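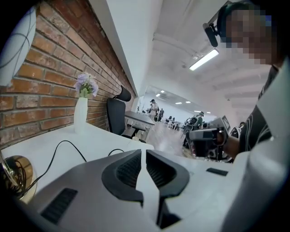 Démonstration des préhenseurs à main, plateau de travail, côté mur de briques.

Lundi 12 octobre

Journal de la mission, visite des locaux de Colov.

Accueil par M. Mounir Belhaj, responsable du plateau, qui a rappelé l'ordre de la journée : présentation générale, démonstration, puis échange sur les conditions d'un éventuel accueil de nos stagiaires. La délégation de l'institut Jandow était conduite par M. Magdy Lahlou. Le soussigné tenait les notes.

La présentation a été brève. Colov travaille depuis le mois de juillet au programme Traltell, consacré à l'apprentissage de gestes courants de bureau et de maison par des bras automatisés. Les gestes sont exécutés d'abord par des opérateurs, préhenseur en main, et les enregistrements servent ensuite à l'entraînement. À ce jour, 3 426 séquences ont été versées au fonds commun, dont 1 028 relues et validées. M. Belhaj a précisé que la relecture demeure l'étape la plus lente et qu'il ne souhaite pas la déléguer à l'extérieur.

La démonstration s'est tenue sur le plateau même, longue salle à plafond blanc et poutres apparentes, tandis que plusieurs personnes se trouvaient entre les postes, vers le fond. Le préhenseur est plus volumineux que les documents reçus ne le laissaient supposer. La coque est blanche et gris pâle, les deux doigts noirs se font face et leur surface intérieure est striée. L'opérateur qui nous accompagnait portait un bandeau noir muni d'un petit appareil à l'avant, et tenait un second préhenseur, gris et noir, surmonté d'un écran rectangulaire.

M. Lahlou a demandé s'il était nécessaire de dégager entièrement les bureaux avant chaque série. Il lui a été répondu que non, le programme ayant au contraire intérêt à conserver des lieux ordinaires. Le bureau blanc le plus proche de nous portait d'ailleurs un grand vase de fleurs mauves et des câbles noirs. J'ai noté pour ma part que la question des câbles devra être traitée dans notre propre salle, où les prises sont mal réparties.

Chaque membre de la délégation a pu prendre l'appareil en main. Le geste demande une certaine lenteur, que l'on acquiert assez vite. La fatigue du poignet se fait sentir au bout de quelques essais. M. Belhaj limite les séries à 70 minutes, pause non comprise, et a indiqué que cette règle ne souffre pas d'exception.

L'échange de l'après-midi a porté sur la convention. Colov pourrait recevoir neuf stagiaires, sous réserve d'une assurance à la charge de l'institut. La salle Simanjuntak leur serait réservée le matin. Reste à régler la propriété des enregistrements produits par les stagiaires, point sur lequel les deux parties n'ont pas la même lecture du projet de texte. M. Lahlou a demandé une rédaction nouvelle de l'article concerné, et M. Belhaj s'est engagé à la transmettre par écrit.

Impression générale favorable. L'équipe répond avec précision et ne promet pas au-delà de ce qu'elle montre. Je regrette que le temps ait manqué pour assister à une séance de relecture.

À faire : demander le règlement intérieur du plateau, consulter le service juridique, adresser les remerciements d'usage au nom de la délégation. Retour par le train du soir, avec retard.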